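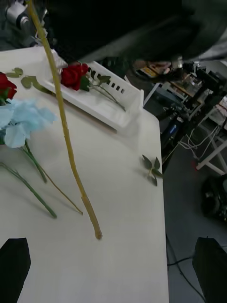 Grade the Log, Then the Flower

Home | Club News | Build Notes | Opinion | Contact

Filed under: Opinion, Student Robotics

The senior stream of the Lemieux robotics club spends its second term on one task: sort artificial flowers into a white plastic basket with a two-finger gripper. Red roses, a pale blue bloom, bare stems and leaf sprigs are laid out on a white table, and the score is the number of pieces in the basket when the timer stops. I think the task is excellent and the scoring is wrong.

Start with the task. Most school competitions still use cubes and foam balls. A cube has a known width and a centroid a student can compute on paper. A long stem has neither property in any useful sense. Grip it near one end and the load becomes a lever. Grip it at a joint and the fingers seat differently than they do a centimetre away. The far end also sweeps across the table, and a planner that models only the gripper will drag it through the other pieces. Students who have never had to think about the extent of a held object think about it within one session.

The wrist camera adds a second lesson. Its view includes the fingers and a good part of the gripper housing, so the mask has to be set before any colour threshold means anything. Green on white is easy. A tan stem running in front of a white basket is harder than it sounds, and a red bloom close under the housing is harder again.

Now the scoring. Under the Vorell rules, which we adopted without much debate, a team gets 5 points per piece and 8 minutes on the clock. Last season our club logged 421 grasp attempts. The logs record finger position, motor current and outcome for every one of them, and none of it counts toward a result. A team that tunes one reliable rose pick and ignores the stems can beat a team that has a general method with a few faults in it. I have watched students delete working stem code in the final week for exactly this reason, and they were right to do so under the rules as written.

The Sovbridge league handles this better. Teams submit a short failure analysis with their run, and it carries real weight. The usual objection is that marking a written analysis is slow and subjective. It is slower. As for subjective, a claim such as "the grip slipped at the joint" can be checked against the current trace in under a minute.

My proposal for Rilero in September is modest. Keep the flowers, the basket and the timer. Halve the value of a rose, raise the value of a long stem, and require a written account of 5 failed grasps with the log attached - chosen by the judges, so that teams keep all of them.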